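Mon 28 July

# Kitting cells at Dunora: questions from the floor

These came in through the box by the time clock and at the two shift meetings. The answers are written by someone who packs kits for a living and was asked to help with this page. Management at Stillon read it before it went up and changed a few words. If you want their version, the rollout memo is on the board.

## What are the arms supposed to do?

Kitting. Parts come out of the yellow bins and go into a steel tray with paper in the bottom, and the tray goes on to assembly. For the sensor kit, that means the round red board, the wire harness, the loose wire bundle and the small cylinder parts with the black leads. It's the same kit we have been packing by hand in the Dunora building, order number 2602.

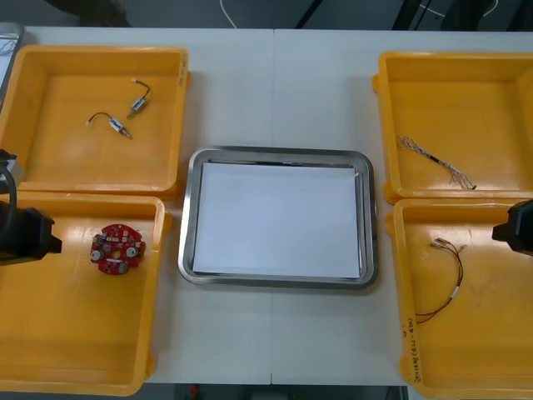
The sales pitch was that the cell would take over "the boring part." People who do this job will know that the boring part is also where you catch the bad parts. You have a board in your hand for a second or two and you notice things. We asked Drillent, who sold us the cells, what replaces that. The answer was a check further down the line, and we haven't been shown it yet.

## Is anyone losing their job?

The memo says no layoffs connected to the cells before January. It says nothing about after January. It also says nothing about temps, and temps pack a lot of our kits. We asked for both points in writing. So far we have the first one.

If you're a temp and your agency tells you something different from what you read here, please put a note in the box.

## How many cells are there?

Two at Dunora. Lennox gets none this year, whatever you heard in the parking lot.

## Is it faster than we are?

Depends who you ask and what they count. The target in the memo is 1000 kits a week for both cells together. It doesn't say whether a kit that gets fixed by hand afterward goes in that number. We think it shouldn't. A kit that a person had to finish is a kit that a person packed.

Boards are stiff and keep their shape. Wires are another matter. Anyone who has pulled a harness out of a bin and had the next one come along with it knows why we asked about this. Drillent says the handling of soft parts "will improve over time." Ask them how much time and you get a shrug.

## Who fills the bins?

We do. Same bins, same marker on the rims. Please keep writing the labels where people can read them, whatever the cell needs or doesn't need. Bin filling is currently logged as "support" and not as kitting, so it doesn't show up in your numbers. That has been raised. If your rate drops because you spent half the shift loading bins for a cell, write down the times and keep a copy.

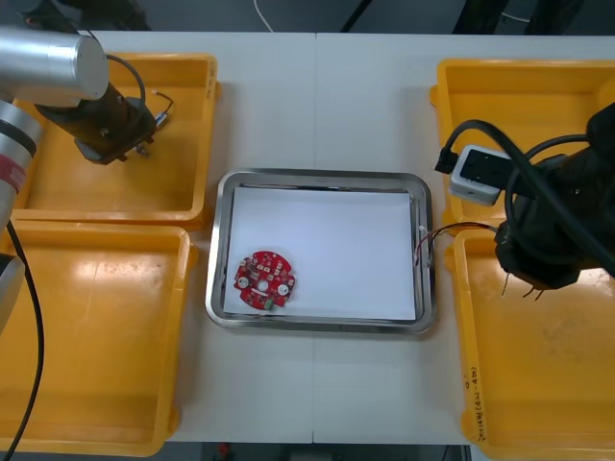
Loading is only done with the cell stopped and the light off. Don't reach across the table to straighten a part because it looks quick. If a lead needs moving or a tray is crooked, stop the cell first. Nobody gets written up for stopping it – that one we did get in writing.

## Will there be training?

One morning on stopping, clearing and restarting. We asked for more, including how to change a pick when a part gets swapped out. Right now only Drillent's people can do that, so when a supplier changes a connector we wait on a phone call. By hand we would just pack the new connector.

## Do I have to work at a cell?

For now it's by sign-up. Pay grade stays the same, which is one reason the list is short. You can go back to your old bench at the end of any week.

## Am I being recorded?

There is a camera over the table. We were told it looks at the parts. We asked who can see the pictures, how long they're kept and whether they can be used in a write-up. No answer yet. Treat it as a yes until you hear otherwise.

## Is there anything good about it?

Some people's wrists would be glad of fewer trays. If the cells end up doing the long plain runs and we get the odd kits and the rework at a fair rate, plenty of us could live with that. The memo doesn't promise it.

## Where do I send more questions?

The box by the time clock, or the sheet on the break room door. You don't have to sign.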